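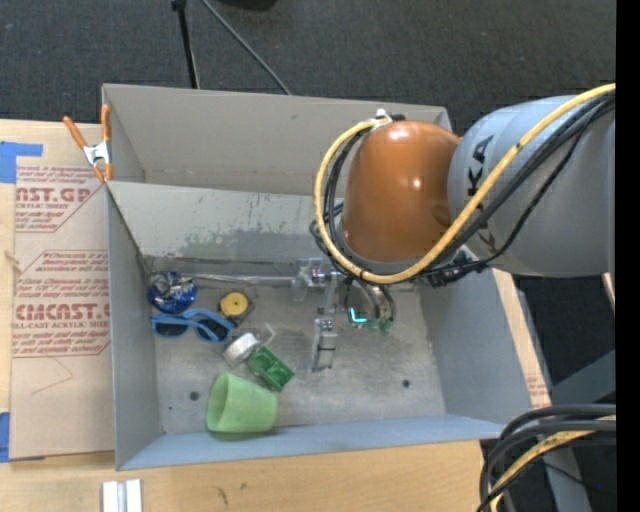
KUKA arm over the picking bin, Faromell open day

tinribs_140
Back from the Faromell open day in May and still buzzing! They had the arm picking out of a big grey bin, all sorts in there – sunglasses, a green cup on its side, something round and yellow. I stood there for ages. Did anyone else from Nurlow make it over?

lougherlad
I was there for the 2 o'clock run. Loved it, though I thought it was slow. I could empty that bin in the time it takes to think about one item.

tinribs_140
So could I, but I'd be fed up long before item 1000! Watching it choose was the best bit for me. The sunglasses had me leaning right over the rope.

mossgate
Bit of a grump from me. A handful of things on one side of a bin isn't much of a test. I'd want it heaped up, with things tangled together. Flollilier did a full bin at theirs and it dropped plenty, but I learned more from it.

lougherlad
Fair point about a fuller bin. I still prefer a small demo where you can see what the fingers are up to. Did you spot the orange clamp on the corner of the bin? Same sort I've got on my bench, cheered me right up.

mossgate
Ha, yes, and the blue tape. I'll give them that, it looked like a proper workshop. Still want the heap though.

tinribs_140
I asked one of the staff about that and she said to come back next year – so I will. Worth seeing the building too, the front part is from 1914 and the stairs are lovely.

lougherlad
Is parking any better if you come in from the Lougher side? I went round three times.

mossgate
Use the field behind the chapel. Muddy but free.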